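Trucos de casa para familias con deporte: la ropa, la bolsa y la merienda del partido

Julio 2025

En casa somos de rugby desde siempre, y cuando digo en casa me refiero también al pasillo, a la lavadora y al maletero del coche, que huelen a vestuario de septiembre a mayo. Con los años he ido juntando unos cuantos remedios, algunos míos y otros de las familias del club, y aquí los dejo ahora que toca poner orden antes de que en agosto vuelvan los entrenamientos.

El barro de la camiseta

Dejadlo secar. Ya sé que da apuro ver aquello tieso encima del cubo, pero mojado solo se extiende. Una vez seco, se cepilla en el balcón, se frota la mancha con jabón de lagarto y se deja en agua fría con 100 gramos de percarbonato si la prenda es blanca. Para los pantalones de color me basta con el jabón y 20 minutos de remojo. Y nada de suavizante, que las telas técnicas lo llevan fatal.

La merienda del tercer tiempo

La tortilla se hace la noche antes y se lleva ya cortada, eso me lo enseñó Birutė Paju cuando nuestros hijos jugaban en los benjamines, y desde entonces no he vuelto a ver a un padre peleándose con un cuchillo en la grada.
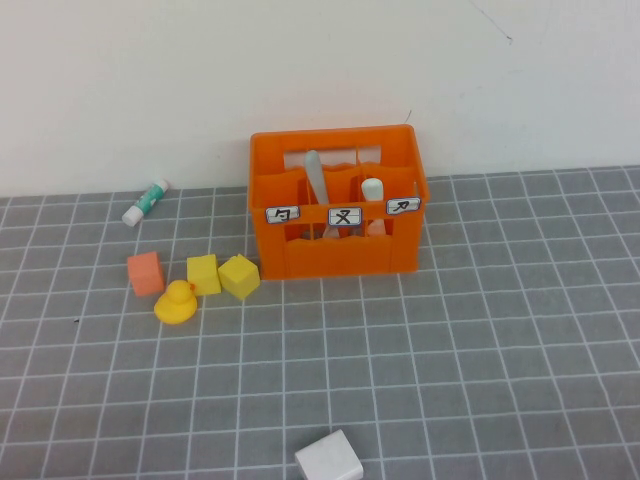

Para el campo, los cubiertos sueltos en una bolsa son un desastre, siempre acaban debajo de los plátanos. Lo mejor es una cesta de plástico con compartimentos, como la naranja de la foto, y una etiquetita escrita a mano delante de cada hueco, que así hasta el más despistado sabe dónde va lo suyo. Los mangos, hacia arriba, por favor, que luego todo el mundo mete los dedos. Yo la friego al llegar a casa con agua caliente y un chorrito de vinagre, y la dejo boca abajo toda la noche.

Las botas

Papel de periódico dentro, bien apretado, y se cambia a las dos horas. Lejos del radiador, que despega las suelas. Los tacos los limpio con un cepillo de dientes viejo y les paso una gota de aceite por la rosca antes de volver a ponerlos. 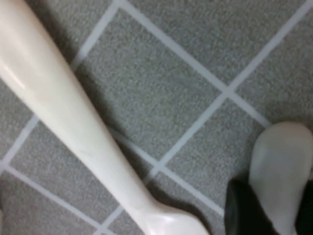
El protector bucal

Se enjuaga con agua fría nada más salir del campo, se cepilla con jabón suave y se guarda seco en su cajita con agujeros. El agua muy caliente lo deforma, y a ver quién le explica al niño que hay que moldearlo otra vez la víspera de un partido.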